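Este sítio utiliza cookies. Ao continuar a navegar, aceita a nossa política de cookies. Aceitar | Definir

Caderno da oficina, 17 de maio de 2024

Hoje tratei só do capítulo da rega e da sombra, para o guia de bairro que fazemos com a Somus. Deixo aqui as notas para os colegas, com desculpa pelo meu português.

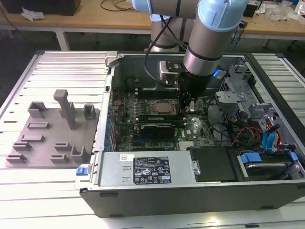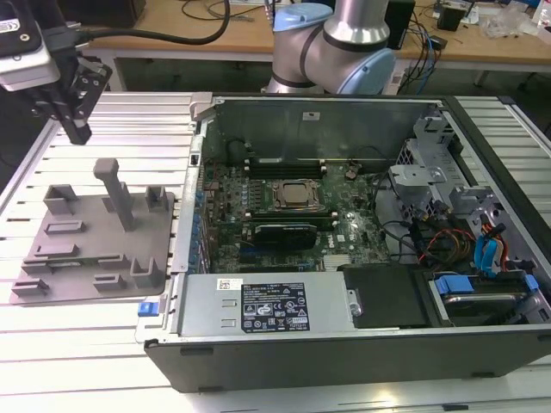
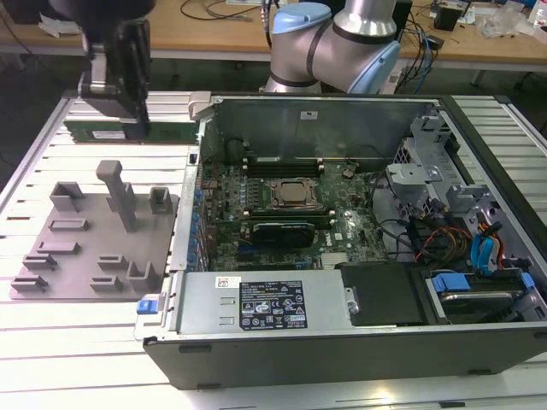

O modelo de calor para Pandurthorpe já corre com 16 ruas, mas duas dão valores estranhos à tarde. Penso que o erro está na altura das árvores — a tabela da Fuchs mistura árvores novas e adultas. Falta também uma frase sobre reparar antes de comprar: um computador de torre deitado, com o painel lateral retirado, mostra bem ao leitor que a memória é uma peça separada e que se pode trocar. Isto entra no capítulo 4, junto dos resíduos.

Para a reunião em Brurkent preciso de 500 folhetos em papel reciclado. O texto sobre os inquilinos ainda está fraco, quero reescrever o segundo parágrafo. Os dados de novembro ficam de fora até eu perceber a unidade.

Itens recentes
Telhados verdes: notas de leitura
Água da chuva nas escolas
Mapa de sombra, versão 2

Última atualização: há 2 horas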